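Stindard Sorting Bin Kit for School Robotics Clubs

Our listing says a beginner group can run this in an afternoon. Neville Wragg's club at Skavthorpe had it until April and would not put it that way. Price: $400, arm and gripper sold separately.
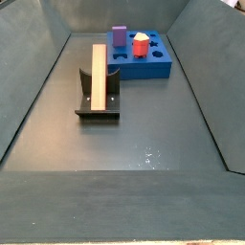 Sorter block, black holder and plank in the bin.

The shaped cutouts look like the hard part. Students spend over 50 tries on plain pick-and-place first, and we doubt many clubs get to the star.

Working around the sorter
Open the fingers wide before coming down near the blue block. Koppel's quick-start guide skips this – ours did too, in the first printing.

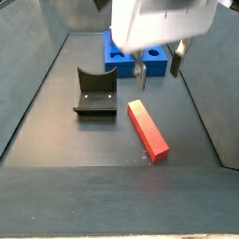

Bar exercise
Grip the red bar near one end and carry it upright. Vendors call this easy. Try it with a class of teenagers picking the waypoints.

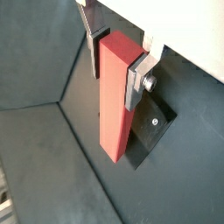 Ordering
Part no. 2832. Allow six weeks. Otero stocks spare holders, at a price we think is too high.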